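Drosilmont council adopts revised load limits for Vellach Road bridge

July 23, 2023

Drosilmont Shire Council has adopted a revised load limit for the Vellach Road bridge after an engineering review found that two of its timber girders no longer meet the rating assigned to them when the structure was last assessed. The limit for general traffic drops to 14 tonnes gross. Buses on the existing school route are under that figure and will keep running to the current timetable.

The bridge carries Vellach Road over Dizon Creek and is the shortest connection between the town centre and the farms on the eastern side. Traffic counters placed on the western approach recorded an average of 1,061 vehicles a day over the survey period, most of them cars and utes. Heavy vehicles made up a small share of the total, but the share rises during harvest, when grain trucks use the crossing to reach the rail siding.

Council's works engineer, Stellan Eide, said the review measured section loss by drilling each girder at midspan and at both supports. The affected members are the outer pair on the downstream side, where decay has reduced the sound timber at the eastern abutment. The remaining girders, the corbels and the pile caps were rated as serviceable.

"The deck is sound and the piles are sound," Mr Eide said. "The restriction applies to the girders, and it can be lifted once they are replaced and the bridge is rated again."

Vehicles over the new limit will be directed along Dravon Lane, a detour of some 37 kilometres for trips between the siding and the eastern farms. The lane is sealed for most of its length. Council will grade the unsealed section before the signs go up and will inspect it after heavy rain.

Replacement girders have to be ordered to length, and the supplier has quoted delivery in November. The work will be carried out under single-lane traffic control, with full closures at night while the old members are lifted out. Access for emergency vehicles will be kept open except during the lifts themselves, when crews will be stationed on both sides of the creek.

Councillors also considered replacing the whole superstructure in concrete. The report advised against doing so at this stage, on the grounds that the piles would need to be upgraded to carry the added weight. A separate estimate for a full replacement will be prepared for next year's capital works program.
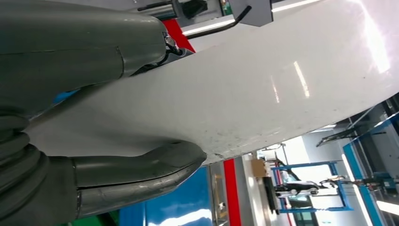
Roads and Transport

Operators who hold a permit for overmass travel on Vellach Road should note that the permit does not override the posted limit. Existing permits will be reissued with the Dravon Lane route at no charge. Applications for a new permit can be lodged at the council office or by mail, and should list the axle configuration and the loaded mass of each combination.

The limit takes effect when the signs are installed at both approaches. Advance warning signs will also be placed at the highway turnoff, where there is room for a truck and trailer to turn around. Copies of the engineering review are held at the front counter and at the town library.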